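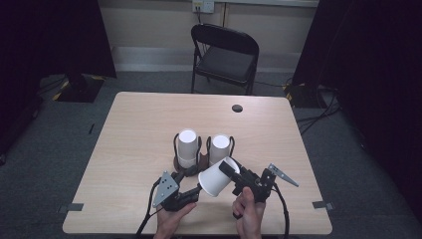

The coffee corner on the second floor of the Parkent building has a new setup, and it starts with how the cups are kept. The old stack by the sink is gone. It fell over most mornings and people ended up touching four or five cups to pull one loose. The plain white paper cups now go in dark brown holders with black looped arms, and they go in mouth-down, so the flat bottom is the part facing up. Two holders stand close together on the light wood-grain table. Please leave them as a pair and don't move one over to the window.

To take a cup, hold the holder by one of its loops and lift the cup by its base. If you take one and decide you don't want it, put it back only if you haven't touched the rim. Otherwise it goes in the paper bin.

Refills are in the tall cabinet to the left of the refrigerator, on the middle shelf. They come in sleeves of 40. Open one sleeve at a time and fold the plastic over when you put it back. Last month there were three open sleeves in the cabinet and one had coffee grounds in it, so all of it had to be thrown out. When you open the last sleeve, write it on the sheet inside the cabinet door. Hortensia Núñez places the order with Martens, and delivery takes two working days.

The holders can be washed by hand with regular dish soap. Dry them before the cups go back in, including the inside of the base, or the paper goes soft at the rim. They should not go in the dishwasher. The arms on an earlier set from Itmont bent in the first wash and never sat right again.

The table has been wiped down with a mild cleaner and should stay clear apart from what is needed for drinks. Mail, lunch bags and chargers can go on the shelf by the door. The sugar and stirrers have moved to the drawer under the coffee machine. Tea is still in the tin, and the tin is still on top of the refrigerator.

Anyone who keeps a mug at work can go on using it. The hooks over the sink have been cleared and relabeled, and mugs without a name are in a box under the counter until the end of November. After that they go to the Nirnedby office, where the kitchen is short of them.

Questions about the cups or the order sheet go to Hortensia at the front desk, mornings before 11.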